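Search this site Search

Norier live at the Rallis, first set

June 2, 2025

I have now listened to the Norier board recording four times, twice on speakers and twice on headphones. The band is a four-piece: two guitars, bass, drums, and one voice split between the guitarists. The Rallis holds 1,000 people standing, and the room has a long low end that most engineers cut too hard. This one left it in.

The opener, "Kavia," runs slower than the studio version. I measured 80 beats per minute at the first chorus. The record sits a little above that. The bass enters two bars late, which I take to be an arrangement choice — the same thing happens on the November tape.

The vocal is dry. There is a short plate reverb on the snare and almost nothing else. By the third song the left guitar has drifted flat on the low string, and it stays there until the tuning break.
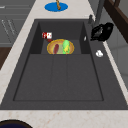

A reader wrote in to say that the drift is in the transfer and that the guitar is fine, since an audience tape of the same night holds pitch all the way through. I have not heard that tape. If the transfer were off, the bass should be flat too, and it matches my tuner within a few cents.

The set lasts 52 minutes. The closer, "Fulo," is the best take I have of that song. The drummer moves to the ride for the last verse and the guitars drop out under it, which the record never tries.

I will do the second set when I have a clean copy. Mine has a dropout in the encore.

Recent posts
Fulo: three mixes compared
Setlists from the November run
Replacing the belt on a tape deck

This site uses cookies. Accept Decline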